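Skonstead Assisted Handling Project
Equipment Planning Group
Minutes of the meeting held on January 12, 2018

Present: Oluwaseun Ogunleye (equipment planning lead, minutes), the workshop manager, the simulation lead, the purchasing officer, the safety adviser
Apologies: the finance manager, who sent written comments on items 3 and 6

1. Minutes of the November meeting

Agreed as a correct record, with one change. Under item 5, "service contract" should read "service and spares contract". The two were quoted separately by Darwish and the difference matters for this year's budget.

2. Matters arising

The workshop manager has measured the goods entrance. A two-armed machine on its base will go through upright if the left-hand door leaf is taken off its hinges. The crate will not, so unpacking has to take place in the yard or under the canopy. Darwish to be asked whether their delivery team will unpack outdoors and what they do if it rains.

The question of who signs for deliveries after four o'clock was left over from November and is still open. Reception closes at half past. Carried forward.

The old compressor has been collected. No payment was received for it, and the line in the November forecast should be removed.

3. Two-armed machine: buy, lease or wait

The group had three papers in front of it: the Darwish quotation, the Jonex lease offer, and a note from the simulation lead on what can be done this year without any hardware at all.

Darwish offer the machine outright with two grippers, a charging dock and two days of training on site. Delivery is given as fourteen weeks from order. The price holds until the end of next month. Spare fingers are not included and neither is the wrist sensor, which was in the first version of the quotation and has dropped out of the second without comment. Purchasing officer to query this.

Jonex offer a lease over two years with the option to buy at the end. The monthly charge is lower than expected, but the machine has to be returned to their depot for its yearly check and there is no loan unit in the meantime. The workshop manager felt that three weeks without a machine in the middle of a trial would be hard to plan around. The safety adviser noted that the lease forbids any change to the guarding, including brackets fixed with existing bolts, and asked that Jonex be pressed on this point before it is ruled out.

The finance manager's comments were read out. Either route can be met from the capital allocation, but buying uses it up for the year and leaves nothing for benches or flooring. The finance manager would prefer a decision before the allocation is reviewed in spring.

The simulation lead's view was that the group should not order until the arm reach and base width have been tried in more room layouts. Several of the rooms the machine is meant for have doorways and tables that come close together, and the choice between the standard and the narrow base depends on it. The standard base is cheaper and more stable. The narrow one has a longer lead time.

After discussion it was agreed to hold the Darwish quotation open, to go back to Jonex with questions, and to decide at the next meeting.

4. Simulation work

The simulation lead reported on progress since November. The Latis room set is installed and runs on both workstations. The machine model has two arms and two grippers and can be placed in any of the rooms. Views are taken from the machine's own position, so that the operators' sight of the grippers can be judged as well as the reach.

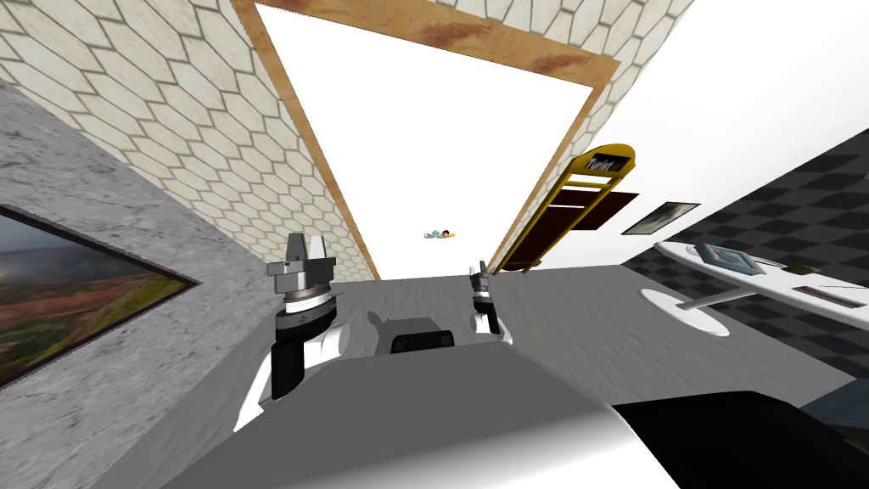 Oluwaseun Ogunleye
Equipment Planning Lead, Skonstead

The room shown to the meeting has a wide doorway ahead of the machine and a white table on a single column to the right, with a tablet-like device and a few small things on top. The view is heavily tilted, and the group spent some time on what that means for the operators. Both grippers are in sight against the doorway, though on the right only the wrist and fingertip show above the body. The workshop manager asked that the same room be run with the view level before anyone is asked to judge distance from it.

The safety adviser pointed to the small figure lying in the white space beyond the doorway. The simulation lead will look at how people are placed in the room set, and no run with a figure outside the floor area is to be counted as evidence for the safety file. The safety adviser will write a short note on what does count.

There was some discussion of the body of the machine, which takes up most of the lower part of the view. The purchasing officer asked whether a camera on a raised mount could be bought as an extra. Darwish list one. Jonex do not, and under the lease as it stands the group could not fit its own. The simulation lead can try a higher viewpoint in the model at no cost, and it was agreed this should be done first.

The pedestal table was thought a useful case. The real day rooms have tables of much the same kind, with a central column and a flat base, and the question is how near the machine's base can come before it meets the table's. The simulation lead has no figures for this yet. Runs with the standard and narrow bases to be made side by side and the results circulated before the next meeting.

Computer time was also raised. The two workstations are shared with the drawing office, who need them in the mornings. The simulation lead asked for one further workstation. The purchasing officer has a quotation at 4000 pounds including the graphics card and three years' cover. This is within the limit that can be approved without going back to finance, and it was approved.

5. Grippers, spares and consumables

The workshop manager had drawn up a list. It was taken as read apart from the following.

Finger pads: Darwish sell these in packs of 10 at 39 pounds a pack. The workshop manager would like to start with four packs. Agreed in principle, to be ordered with the machine. If the lease is chosen, pads must come from Jonex and the price is not known.

Spare fingers: one full set for each gripper. Lead time is long and they should be ordered early – the supplier makes them in batches.

Practice objects: cups, trays, books and small boxes for the first trials. A budget of 100 pounds was agreed. Purchasing officer to buy these locally. The workshop manager asked for nothing made of glass in the first month.

Batteries: held over until the choice of machine is known.

6. Space and power

The trial area will be the east end of the workshop. It needs one further double socket on the dock side and the floor paint touched up where the old bench stood. Estates have been asked for a date and have not replied.

The finance manager's written comment was that flooring should come from the maintenance budget. The workshop manager doubted that maintenance would agree, as the work is only needed for the trial. Oluwaseun Ogunleye to speak to the head of estates about both matters.

The safety adviser would like the marked boundary in place before delivery and wants to see the floor plan with the charging dock drawn on it. The current plan shows the dock in front of the fire extinguisher. It can move along the wall – there is space beyond the second window – but the socket would then have to move too.

7. Training

Darwish include two days for up to six people. The group thought four people would be enough at first, with the other places kept for the day room staff. Names to be put forward once a delivery date is known. Jonex charge for training by the day and have been asked for a rate.

8. Actions

Oluwaseun Ogunleye: speak to head of estates on socket and flooring; send corrected November minutes.
Purchasing officer: query the missing wrist sensor with Darwish and ask about unpacking outdoors; send questions to Jonex on guarding, loan unit, pads and training rate; order the workstation; buy practice objects.
Simulation lead: rerun the room with a level view; try the higher viewpoint; compare standard and narrow bases at the table; check placing of figures.
Safety adviser: note on simulation evidence for the safety file.
Workshop manager: new floor plan with the dock moved; settle who signs for late deliveries.

9. Any other business

The purchasing officer will be on leave for the first week of next month. Urgent orders should go through the general purchasing address.

10. Next meeting

To be held before the Darwish price runs out. Oluwaseun Ogunleye to send round possible dates. Item 3 will be taken first.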